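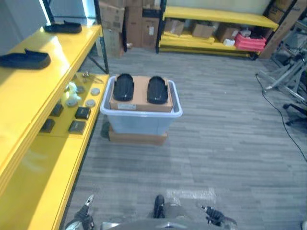 Black slip-on shoes on the top of a yellow shelving unit, with a small white figurine on the shelf below.

Ustthorpe library's bilingual story bags go out on loan this October

Hello from the children's desk at Ustthorpe Library! I'm Puspita Ismail, I look after the under-fives collection, and I've been itching to send this one out for months. From October any family with a library card can borrow one of our new story bags, made for small children who are growing up with more than one language at home.

There are 74 bags to start with. Each one has a picture book in English, the same story in a second language, a sheet of songs and rhymes, and a recording so that grown-ups who can't read the second language (me, most of the time) can still join in. We've begun with Malay, Tamil, Hindi, Polish and Welsh, and I'd love to hear which languages we should do next.

The stories are brand new. They were written by Hafiz Pillai and drawn by Aiman Ngui, and they're published by Seltico, a tiny children's press that took a chance on us when all I had was a page of scribbles and a lot of enthusiasm. My favourite is "Where Did Grandad Put the Moon?", with "Six Soggy Socks" a very close second. They're short, they repeat themselves in all the right places, and you can get through one before the bath runs over.

I asked Hafiz what he was after when he wrote them and he sent me this: "My daughter used to answer me in English whatever I spoke to her in, and I'd get a bit sad about it. Then we found one silly rhyme she liked in Tamil and she wouldn't stop saying it. I wanted to write more silly rhymes."

We tried the bags out first with 32 families, who kept them for three weeks each and told us what they thought, very frankly in places. The first song sheets were far too long, so those have been cut in half. The original bags had a drawstring that toddlers could not leave alone, and they now close with a flap. Several parents asked for the two languages to be in separate books instead of side by side on the page, so that Granny can have one and the child can have the other, and I'm so glad they did because it works much better!

Pankaj Semwal, a speech and language therapist who read all the stories for us in draft, added: "Parents often ask me whether two languages will muddle a child. I tell them to talk, sing and read in whichever language feels most like home. These books make that easy on a tired evening."

Borrowing is free and there are no late fees on anything for under-fives. You can keep a bag for three weeks and renew it twice, unless somebody else is waiting. If a book comes back chewed, please just tell us and we'll sort out another. Bags can be reserved at the desk or over the phone, and they can be sent to the smaller branches too, though do allow a few extra days for that.

We're having a launch morning in the children's room at 10.30, with Hafiz reading and Aiman drawing whatever the children shout at him. There's space for about 50 people, counting babies and buggies, so please put your name down at the desk, where we'll have the date up on the board. Squash and biscuits for everyone, and coffee for those who were up at five.

Notes for editors

The story bags are paid for by a grant from the Roussel Fund for Early Reading. The recordings were made by Flelleo, a local audio studio.

Review copies of all the titles are available from Rizal Sitompul at Seltico. For interviews, or to come along to the launch, ask for me at the children's desk, mornings are best.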